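Noticeboard > Paid work > Seasonal and live-in

We use cookies to remember what you were looking at. Accept all | Manage

Kitchen and house hand wanted, Hullach Lodge, Skumincombe

Hullach is an old shearers' quarters with delusions of being a retreat. We take walking groups, choirs, quilters and the occasional family reunion that should have been a phone call. We are looking for a kitchen and house hand from August until the wildflowers give up, which last year was well into November.

The job is mostly breakfast, dinner and whatever happens between them. You'll chop, carry, wash up, make beds and tell people where the hot water switch is. Our cook does the cooking and has firm views on onions. You don't need to share them, but you do need to cut the onions her way.

Hours are 6.30 am to 11 am and then 4.30 pm until the dishes are done, five days out of seven. The middle of the day is yours. There is a creek, a bookshelf heavy on submarine thrillers, and phone reception if you stand on the tank.

We pay $305 a day before tax, plus super, with room and meals included. The room is small and has its own door, its own heater and a view of the chook yard. You'll share a bathroom with one other staff member. Dogs can't come, because of the sheep. Cats can't come either, because of the dog.

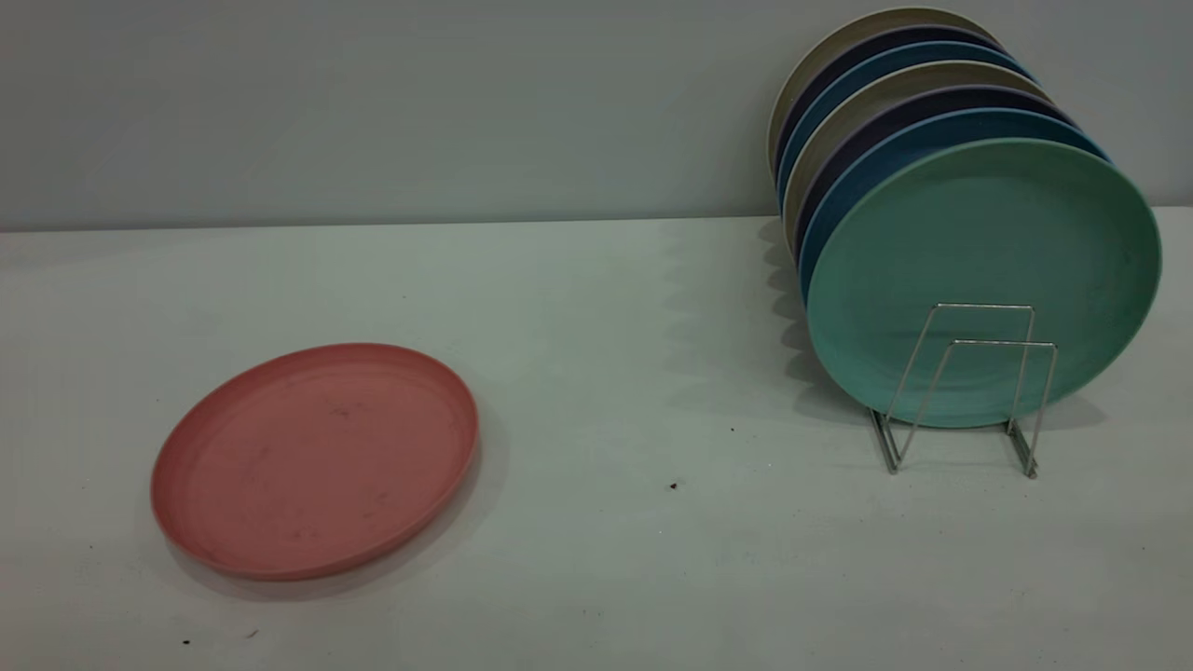

A full house is 74 people, which happens perhaps once a month and feels like more. On those nights everyone pitches in, including the bookkeeper. Most weeks are a good deal quieter, and in the slack patches we'll ask you to help with the linen, the veggie beds and the war on the blackberries – currently a draw.

You would suit us if you can lift a box of pumpkins, get up early without holding it against the rest of us, and be civil to a choir at breakfast. A manual driver's licence matters, as the Cordero ute is a manual and so is the hill. Experience in a kitchen, camp, pub or large family is useful. A food handling certificate is good too, though we'll pay for you to do one if you're otherwise the right person.

You would not suit us if you need a gym, a nightlife or oat milk at short notice. The shop at Minda has most things, but it closes at 2 pm and takes a relaxed view of that as well.

There are 2 positions going and we're happy to hear from couples or friends, provided you still like each other by the second interview. That one is held up here over lunch, and we'll cover your petrol. The first is by phone.

To apply, send a page about yourself and the names of two people who have worked with you and would do it again. We don't need a cover letter about your passion for hospitality. Tell us instead what you'd cook for a vegetarian, a coeliac and a man who only eats chops. Leave it in the reply box on this listing or post it to Hullach Lodge, Skumincombe. Applications close at the end of June and everyone gets an answer, even if it's no.

Shared 19 times | 4 comments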